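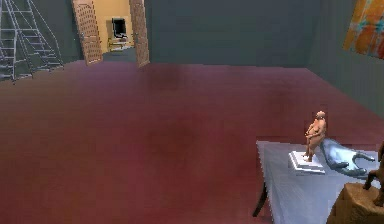

Moving your water supply to a meter: frequently asked questions

These answers apply to household customers in the Ponmont and Vakham supply zones. Business customers should read the separate tariff sheet. Last updated April 20, 2024.

Who can ask for a meter?

Any household that pays unmetered charges may apply. Tenants may apply without the landlord's consent if the tenancy has a fixed term of six months or more. Shorter tenancies need written consent.

Does the meter cost anything?

The meter and standard fitting are free. If the supply pipe must be altered before a meter can be fitted, the owner of the property pays for the alteration. We send a written quotation first and no work starts until it is accepted.

Where will it be fitted?

Outside, in the boundary box, wherever possible. If the boundary box serves more than one property, the meter goes indoors on the rising main, directly after the internal stop tap. We need 100 mm of straight pipe on the outlet side of the tap.

How long is the water off?

Normally under an hour for an outdoor meter. Indoor fittings take longer. Draw off enough water for drinking before the appointment. The supply may run cloudy when it is restored; run the cold kitchen tap until it clears.

Do I need to clear space around my fittings?

Only around the internal stop tap. Basins, baths and toilets are not disconnected.

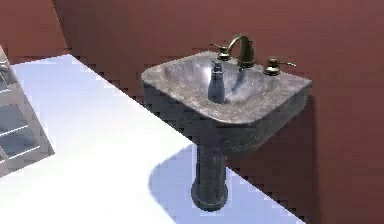

Pedestal basin in a stone finish.

Where is my stop tap?

Usually under the kitchen sink. In older houses it may be in a downstairs cloakroom, a cellar or beneath the floor near the front door. Flats in the Haslam blocks have theirs in the service cupboard on each landing, which is locked; call us for access.

How do I read the meter?

Read the black digits from left to right and ignore the red ones. The black digits show cubic metres. If the last reading was 629 and the present reading is 700, you have used 71 cubic metres.
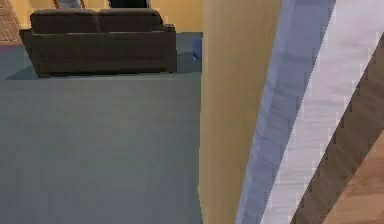 Readings can be submitted online or by telephone at any time. We take our own reading twice a year, in January and again in summer. An estimated bill is marked with the letter E beside the reading and will be corrected once an actual reading is received.

Can I go back to unmetered charges?

Yes, within 24 months of fitting, provided you applied for the meter yourself. The meter stays in place. A later occupier will be billed by meter.

My bill is much higher than expected. What should I check?

Close the internal stop tap and watch the meter for ten minutes. If the reading moves, the leak is probably on the underground supply pipe. If it does not, open the tap again with all outlets shut and repeat the test. 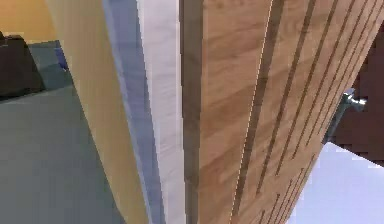

Movement in the second test points to a fault inside the property, most often a toilet valve that does not seat. Internal repairs are the owner's responsibility. For a leak on the supply pipe, complete form 803 within 30 days of the bill to apply for a leakage allowance.

Which meters do you fit?

The Zotemska 15 mm rotary piston type. Other makes already in place are kept until they are due for replacement.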